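11/05/2025

My second year with the horses

I promised in March that I would write more often, and then the foals came and I did not write one line. So this is a long overdue post about the stud where I work, and about the yearlings, and about my hands, which are not so pretty anymore.

The farm is called Castellanos, after the family who had it before. It is not a large farm. We have 41 mares now, and over 60 horses if you count the young ones and the old pony that goes with the yearlings to keep them calm. When I came from the office world I could not put on a head collar without looking at a drawing first.

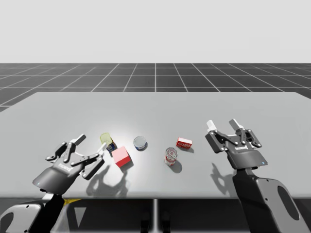

Leading a yearling is the thing I was most afraid of. In my first weeks I held the rope too short and too hard, and of course the horse pulled back. My boss told me to hold my hand above the rope and wait before I close it. The gray gripper on the left, hovering over its part of the table with the small things still lying there, has more or less the hand she wanted from me. I am still learning it. With the chestnut filly we call Skoko I can do it on most mornings, but when the wind comes from the road I forget everything.

Feeding is easier, but you must be exact. Each horse has a card on the door, and the card is law. I mix for 14 boxes before six o'clock, and I like this hour very much, when they all talk to me at the same time. The new feed room system is my own idea and I am a little proud of it.

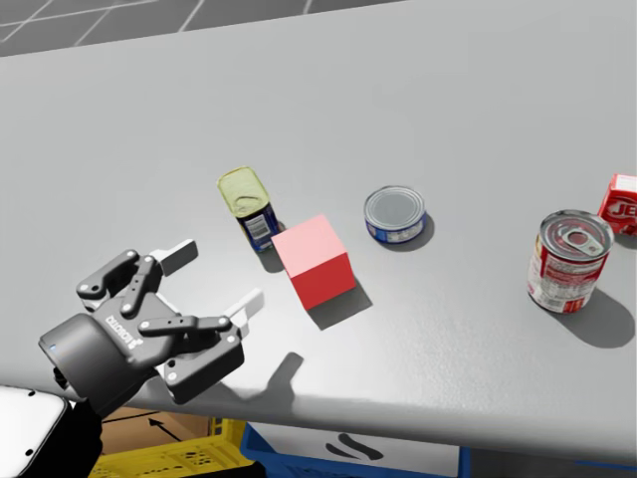 Before, we kept the supplements in one deep bin and everybody was digging in it with a flashlight. Now all of it stands on one long shelf at the height of my chest. I wanted a loose row with space between, like the cans and the red cube have on that light gray tabletop, so that a cold hand can take one thing and leave its neighbor standing. The wormer paste lives in a locked box under the shelf.

We have also changed the hay supplier. The new one is Prostulen, and the hay smells sweet and has less dust. Two of the older mares coughed all last winter, so I will watch them closely when they stay inside more.
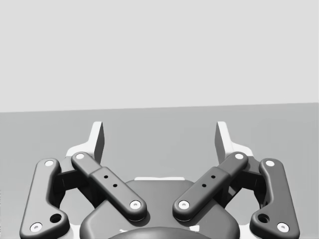
What I still do badly

Hoof care. I can pick out the feet, but I am slow, and our big colt Flikon knows it. He leans on me with his whole weight. The farrier laughed and showed me how to stand nearer to the shoulder, and it helped for 2 days. 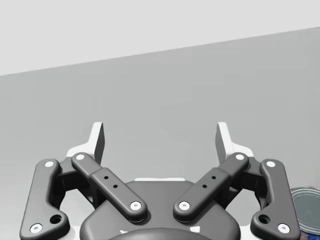

Photo: simulation render

Reading the weather is the other thing. I put rugs on too early and take them off too late, and then I find a sweating horse at noon and feel ashamed. My boss looks at the sky, touches behind one ear and decides. I asked her for a rule with temperatures and she gave me one, but she does not follow it herself. Next week we begin to bring the yearlings in for the night, so if I am quiet here again, I am probably in the barn with a brush.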